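Swapping Processors in Old Office Desktops: Is It Worth the Bother?
Speaker notes, Feb 29, 2024
Repair evening, Udwood hall. Slot is 30 minutes including questions.

Opening

Start with the claim everybody has heard: buy a used office desktop, drop in a faster processor, and you have a new computer. I've repeated it myself. I now think it's true in fewer cases than the forums let on, and I want people to leave knowing how to check before they spend money.

Show of hands: who has opened a desktop case? Who has lifted a processor out of one? Expect a big gap. Don't make a thing of it.

Slide 2 – Read the labels first

Nearly everyone skips this step. They look up the processor and never look at the power supply. Big-name office machines can use their own board layouts and their own power connectors, so the part you saw on sale may not fit at all.

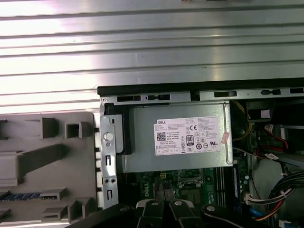

Power supply label in an open Dell desktop, with the board below it.

Points to make:
The "80" logo is an efficiency rating. It says nothing about how much power is left over for your upgrade. People mix these up all the time.
Write down the full model number of the computer. The maker's name alone won't get you a list of supported chips.
Same socket doesn't mean same support. The board's startup software has to know the chip, and plenty of older boards were never updated.

Mention the Dollia listing here. The price was $139 for a "tested, compatible" chip. Compatible with what? The seller never said. I asked in October and I'm still waiting.

Slide 3 – Handling

I'm less worried about static than most speakers on this subject, but I still touch bare metal on the case before I pick anything up. The wrist straps are cheap. Wear one if it calms you down.

What I do worry about is fingers. Hold the chip by its edges and keep off the contacts underneath. If you drop it into a socket with spring pins, you may be shopping for a board.

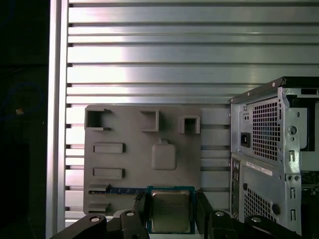
Processor held by its edges, beside the gray parts board.

Pause for the usual objection (somebody's cousin blew on the contacts and it was fine). Maybe it was. I wouldn't plan around it.

Slide 4 – Somewhere to put the thing down

I used to be snooty about parts holders. The Jatitent catalog has pages of molded trays and I assumed they were a way to sell plastic to nervous people. I've come halfway around. A chip needs a flat spot where it won't slide, and a bench covered in screws doesn't offer one. A plain plate with raised edges does the job. So does the plastic shell the new chip came in, for nothing. 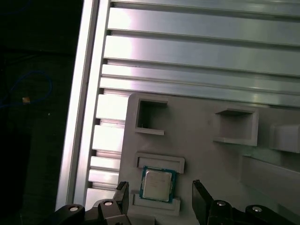 My complaint with the fancier holders is that they get treated as storage. For longer than an afternoon, put the chip in a closed case with a label on it. Bare chips left out collect dust, and a bare chip with no label is a guessing game the next time you want it.

Slide 5 – Seating it

Go slowly here, drop the jokes.

Unhook the retention lever before the chip goes anywhere near the socket. Find the corner mark on the chip and the matching mark on the socket. Lower it flat and let go. No pushing. If it sits crooked, lift it straight up and look again.

Then the lever, then fresh thermal paste, then the cooler. The Oprea handout says to spread the paste with a card. I use a small blob in the middle and have never measured a difference worth talking about. 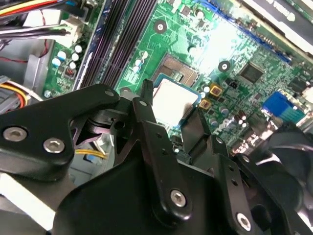

Do I need to take the memory out before I change the processor?
Usually you can leave it where it is. Pull it only if it blocks your hand or the cooler, and note which slots it came from so it goes back the same way.

Slide 6 – Numbers, such as they are

My own before-and-after: a long spreadsheet recalculation went from 84 seconds to 61. Nice, but one machine and one spreadsheet, so please don't quote it as a law. Swapping the old hard drive for a solid-state one made a bigger difference to how the machine felt, and I'd do that first.

If time is short, cut this slide and go to questions. Leave 2 minutes at the end for people to collect their screws.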